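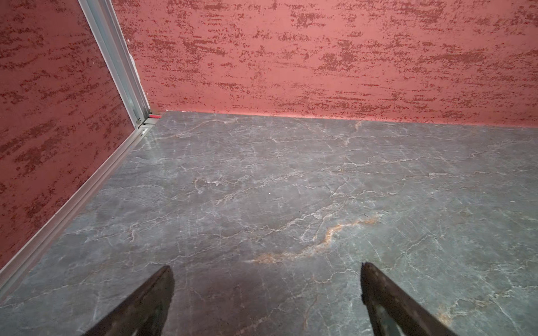 Page 1 of 2

Budgeting for a small arm and a test enclosure: what am I forgetting?

Posted by Julián Garrido, 10/10/24

Hi all! I finally got the go-ahead to put together a small pick-and-place bench for our shop (we do parts kitting for a company called Bunow) and I'm having way too much fun with the spreadsheet. The arm is settled, we're getting a used one through Fogh. What I can't pin down is everything that goes around it. I want a little enclosure, aluminum profile with panels, with a wrist camera looking down at the work floor. I like the look of a gray marble-pattern floor and textured pink walls, and I'd love to do ours the same way, but is a glossy floor asking for trouble with the camera? I have $1,000 for the enclosure and another $1,000 for fingers, cables, lighting and whatever else I haven't thought of. Is that a sane split? We'd like to be running in January.

Roya Ebrahimi

Oh, this is a fun one! I built two of these and I'd do a third tomorrow. Your split is fine but I'd move $200 from the enclosure to the second pile, and I'd spend it on lights.

About the floor: shiny is workable, and the veining is nice to have if you want the camera to cope with a busy background, but look at how pale the gray goes over by the left wall. A glossy surface will do that wherever the light catches it, and a silver part sitting in a patch like that can be really hard to pick out. Get two diffuse panels and make them movable. Also buy a matte sheet cut to the same size so you can swap floors in a minute (mine was a Panavmont offcut and I use it more than the pretty one).

The profile itself is cheap. The corner brackets are what got me! I paid $163 for brackets, slot nuts and end caps on the first build and had budgeted zero. Price those before you order anything, and check that your panel thickness fits the slot.

Fingers: order a spare pair with the first set. They get scuffed, they get bumped into the floor during setup, and waiting on one finger while the whole bench sits there is miserable.

Things people leave off the list:
cable carrier for the wrist camera
a second camera cable, longer than you think
emergency stop on its own bracket
shipping on the panels (they're oversize)

Please post the build when it's up, I want to see the pink!

Halfdan Hafþórsson

used arms are fine, ask for the hours and get the power supply included in writing. mine came without

Gearóid Fitzgerald

Agree with Roya on the brackets. I'd leave the front and one side open for the first few months, you'll have your hands in there constantly and it's two fewer panels to pay for. That's only OK if you have proper guarding around the bench, so do the risk assessment first and put any guarding it calls for in the budget. We priced a ready-made Gindimard box as well and it was lovely, but the inside was too short for our reach. Measure with the fingers on.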